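Fiddle and mandolin player wanted for the Avetti winter run

The Avetti is looking for a second string player to join our house band, starting with rehearsals in December and carrying on through the spring if we all get along. We're a small listening room in Stadberg with a country and folk program, a decent piano, a very forgiving sound system and a crowd that really does listen (they'll shush each other during the ballads, bless them). If you play fiddle and can get around on a mandolin, or the reverse, please read on, even if you're not sure you're the person we have in mind.

The house band backs visiting songwriters who come through town without a group of their own. Some of them send charts weeks ahead. Some of them hum you the turnaround in the hallway at sound check. You'd need to be comfortable with both, and you'd need to like it, which matters to us more than how fast you can play a breakdown. We have drums, upright bass, guitar and pedal steel covered. Harmony singing would make us very happy, a high part especially, but please don't stay away if you don't sing.

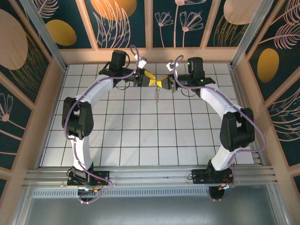
Rehearsals are on Sunday afternoons in the upstairs room, and they tend to run until we're hungry. Shows are 2 nights most weeks, with sound check at 4:30 and music from 8. We ask that you be free for most of them and let us know early about the ones you can't make. Everybody in the band has other work, several have children, and we've always managed to swap dates around when people speak up in good time.

You'll be paid for every show and every rehearsal, the same rate as everyone else on the stage, and there's supper from the kitchen on show nights. Parking behind the building is free after five. We can't cover travel from far away, I'm sorry to say, so this will suit someone who lives in or near Stadberg or has a friendly couch here.

A little more on the music, for those who like to know what they're walking into. The regular set leans on older country waltzes, some bluegrass, a handful of swing tunes, and a growing pile of songs by local writers. Last winter we also made a live record with the duo Ayele, and we'd love to do another one with the new lineup. Anything we record is shared out evenly among the people who played on it, and we put that in writing before anybody plugs in.

How to apply: send us 2 recordings of yourself playing, one fiddle and one mandolin. Phone recordings at the kitchen table are perfectly fine, and please don't spend money on a studio for this. At least one should be you playing behind a singer, so that we can hear how you leave room for the words. Add a few lines on where you've played and what you've been listening to lately. Put "Strings" in the subject line and use the contact form on our site, or upload everything through our Jatora page if the files are large.

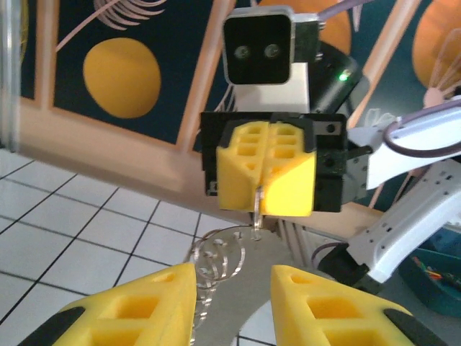
A spring hanging between yellow gripper fingers.

We'll invite 5 players to come and sit in with us for an hour or so. There's no panel and no sight-reading test. We'll play a few songs you know and a couple you don't, have some coffee, and talk. Everyone who writes will get a reply, though it may take us a week or two, and players of any age and background are warmly welcome. The stage has a ramp and the upstairs room has an elevator, a slow one, so give yourself a few extra minutes.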